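Módulo 361 – Organização doméstica e acondicionamento de pequenos materiais
Apontamentos da aula 5: fitas, laços e fios em saco transparente
Curso de Economia Doméstica, Escola Villbridge

1. Matéria da aula

Nas aulas anteriores tratámos da roupa de cama e dos panos de cozinha. Nesta passamos ao material miúdo: fitas, retalhos, laços, fios e fibras de enchimento. São coisas leves, que se enredam com facilidade e acabam quase sempre no fundo de uma gaveta.

2. Preparação da mesa

Trabalha-se numa mesa comprida, desimpedida pelo menos numa das metades. Uma superfície clara ajuda a encontrar pontas de fio. O padrão da mesa não interfere, desde que não tenha relevo. Os sacos vazios ficam todos do mesmo lado.

3. Separação

Faz-se por comportamento do material:
- o que mantém a forma (laços feitos, nós, flores de tecido);
- o que se enrola (fita em metro, cordão);
- o que se emaranha (fios soltos, ráfia, fibras).

O primeiro grupo pega-se pelo nó ou pela parte torcida, nunca pelas pontas. O terceiro não se tenta desembaraçar durante a arrumação. Vai inteiro para o saco.

4. Sacos

Usamos dois tamanhos, com capacidade para cerca de 200 g e para 300 g. No exercício Plalik o saco maior fica reservado às fibras. Enche-se sem calcar, expulsa-se o ar com a mão aberta e deita-se o saco na mesa antes de fechar. O plástico transparente dispensa etiqueta de conteúdo, mas leva etiqueta de destino (caixa Inden ou caixa Bhat, conforme a lista distribuída).

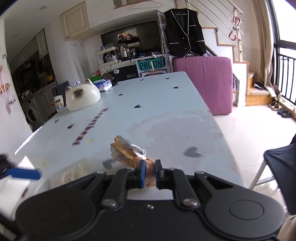
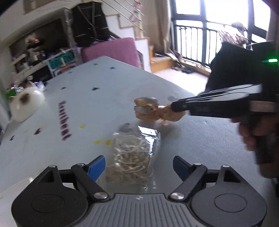 Na primeira fotografia, um conjunto com nó, em tons de castanho-claro e cinzento; na segunda, fios bege em saco transparente, sobre a mesa.

5. Ordem de arrumação na caixa

Os sacos de fibras vão para o fundo, deitados. Por cima, a fita enrolada, ao alto. Os laços e as flores ficam na camada superior, sem peso em cima. Quem trabalhar com tecidos translúcidos deve intercalar uma folha de papel de seda, sobretudo se o tecido já tiver vincos.

6. Para a próxima aula

Trazer uma caixa com tampa e material próprio de pelo menos dois dos três grupos. Ler a ficha sobre conservação de fitas, em especial a parte da humidade. A folha de registo do exercício entrega-se no início da aula, com o peso de cada saco e a caixa de destino preenchidos.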